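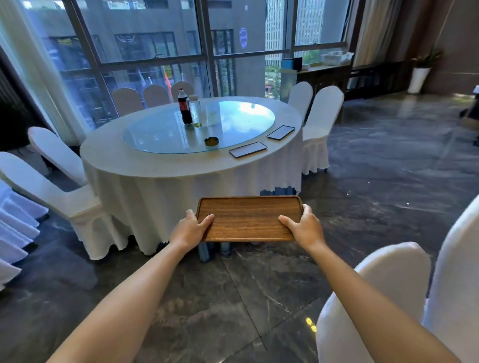
Progress report to the Bradmont Fund, second period

Project: Learning to carry from the rim up
Prepared for: Jaqueline Cervantes, program officer
Submitted: June 24, 2021

Where we are

The proposal promised a robot that could pick up a serving tray, carry it across a dining room and set it down, having learned all of this from people doing the same thing with cameras on their heads. We are now able to report that the people are very good at it. The robot is coming along.

To spare you the first report, the short version of the method. A person carries a tray. A head camera sees the tray, the hands and whatever is in the way. From that video we recover where the tray was and how it was tilted, frame by frame, and train a policy to make the tray do the same in the hands of Joka, our two-armed mobile platform. We do not try to copy the person's fingers. Joka has two fingers per side and would only be discouraged.

Our original plan did copy the hands, as the proposal describes over several confident pages. The hand tracker gave us beautiful wrists and guesswork for everything curled under the rim, and most of a tray grip is curled under the rim. The change to tracking the tray itself was made early in this period and is the main thing this report has to tell you about.

The site

All of the recordings from this period were made in a restaurant's private dining room, with a round table, a glass lazy Susan, covered chairs and a marble floor polished to a standard we had not budgeted for. The lab mock-up we used last period had a folding table and gray carpet. Policies trained there did well in the mock-up and nowhere else, as one of your reviewers predicted in writing. We have pinned the review to the lab door.

We recorded 59 carries and kept 47. A carry runs from the first hand on the tray to the last hand off it. Of the ones we dropped, most were lost to a time sync fault between the head camera and the logger, which we have fixed. A few were lost because the wearer looked up to talk to someone and took the tray out of view. People who are good at carrying trays hardly look at them. We had assumed the opposite, and our written instructions to wearers now contain the sentence "please look at the tray more than you would like to."

What we changed

Three things, in descending order of how long they took.

First, the tray tracker. We call it Cui, for reasons that made sense at a late hour. It fits a rounded rectangle with a raised lip to the image and solves for pose from the rim alone. The grain of the wood turned out to be a poor thing to rely on, being long, streaky and much the same from one end of the tray to the other, so Cui ignores it. It also has to cope with a hand covering each short edge for the whole carry. In practice it leans on the two long edges and treats the short ones as hearsay.

Second, reflections. The lazy Susan is a large round sheet of glass that contains, as far as a camera is concerned, the windows and the ceiling lights. The floor contains the windows too. Our depth estimates over the glass were for several weeks convinced that the table had a hole in it leading to a bright room below, and the planner sensibly declined to go near it. We now mask low-confidence depth over the table and replace it with a flat plane at the height of the cloth. It is a crude fix. It took an afternoon to write, after a month spent on something more elegant that did not work.

Third, more than one tray.

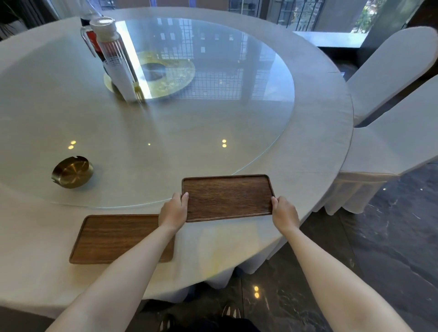 With one tray in the hands and a matching one lying on the cloth, the first version of Cui would sometimes decide that the second tray was the one being carried. From its point of view the evidence was good: the tray on the table had most of its edges showing and was sitting beautifully still, while the real one was half covered in fingers. The policy trained on those carries learned that a skilled waiter holds the tray perfectly motionless and lets the arms drift off on their own. We watched Joka do this once and went back to the labels.

The current version ties the tray to the hands. A candidate rim counts only if there is a hand on each short end, and once it has been picked up it stays picked up until both hands let go. This sounds too obvious to be worth a paragraph. We would point out that it was also too obvious for us to put in the first version.

Results

We ran 40 trials on Joka with the new policy, back in the lab, with a white tablecloth on the table and a round sheet of glass on top of it. (The glass is on the equipment line. Please do not ask what the delivery cost.) A trial counted as a success if the tray was picked up with both grippers, carried to the table, and set down fully on the cloth without touching the glass. A little over two thirds of the trials succeeded. The old hand-copying policy, given the same task, succeeded so seldom that we stopped before it damaged the tray or our standing with the people down the hall.

The failures come in a few kinds.

Set-down is the worst. Joka comes in level and then lowers the tray as though the table were slightly lower than it is, so the last part of the motion is a push. We believe this is the flat-plane fix coming back to collect. People tip the near edge down a touch and let the tray settle, and the policy has picked up the tip without the touch.

Next is the turn past a chair. The chair covers have skirts that spread at the floor, and our planner treats a skirt as a wall. Joka therefore takes a wide and rather formal route around every chair. These trials mostly end in success, slowly. One ended with the platform facing a corner, where it waited for instructions.

Last, grip slip on pickup. A person's thumb goes on top of the rim and the fingers go underneath, and the rim does half the work. Joka's grippers close on the rim from the side. We have new finger pads on order with a lip on them, which should help, and which one of the students has been carving out of erasers in the meantime with results that are frankly better than they should be.

We also measured how much the head camera angle matters, a question you raised at our last call. Pitching the camera away from its calibrated position makes little difference up to 20 degrees. Past that, one end of the tray starts leaving the image and everything goes at once.

What we have not done

We have not carried anything on the tray. The proposal says "a tray with glasses" and the proposal will be honored, but all trials so far have been with an empty one. Jaqueline, you asked for candor on this point and we are glad to supply it: we would like the empty tray to be boring before we put a glass on it.

We have not released the data set. Windows facing the street and screens lying on the tabletop mean that each recording needs a look before it leaves the building. The checking is being done by hand. We had planned to do it automatically and still own the software for that.

We have not run Joka at the site itself. The platform weighs more than the freight elevator's sign is happy about, and the building manager has been patient with us so far. We would like that to last through the fall.

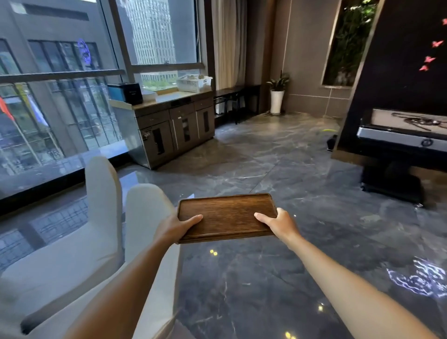 Figure 3. Tray held in both hands, sideboard and windows beyond.

Open floor ought to be the easy part of a carry, and for Joka it mostly is. For Cui it is the hard part. Once the tray is away from the table there is nothing near it to judge distance by, and a glossy floor offers patches of light that slide along as the wearer walks. We get a slow drift in the estimated height of the tray, corrected with a jump when the table comes back into view. The jump used to go straight into the training data, and the policy learned a small, startled hop. We now smooth over it, which removes the hop and also, we suspect, some honest motion. A comparison with and without smoothing is the first job of the next period.

Money

Spending is close to plan. We are under on travel, for the reasons everyone is under on travel this year, and over on equipment because of the glass and a second set of wrist force sensors from Volik. The first set arrived calibrated in units we have yet to identify. Volik has been courteous. We ask to move the unspent travel funds to equipment, and the form is attached, along with the form that the form requires.

Next period

By September we plan to have the lipped finger pads fitted and the set-down trials repeated with a measured table height in place of the assumed one. The smoothing comparison will be finished before that. We will also record a new group of carries with people who have never waited tables, partly for variety and partly because the current wearers are so smooth that the policy has hardly ever seen a mistake being corrected. Several members of the lab have offered themselves as unskilled carriers, and having seen them with coffee, we accept.

If the empty tray behaves, the first loaded trials will follow with plastic cups. A revised task table and the per-trial log are in the appendix. Trial numbers in the log skip in one place where the laptop restarted to install updates.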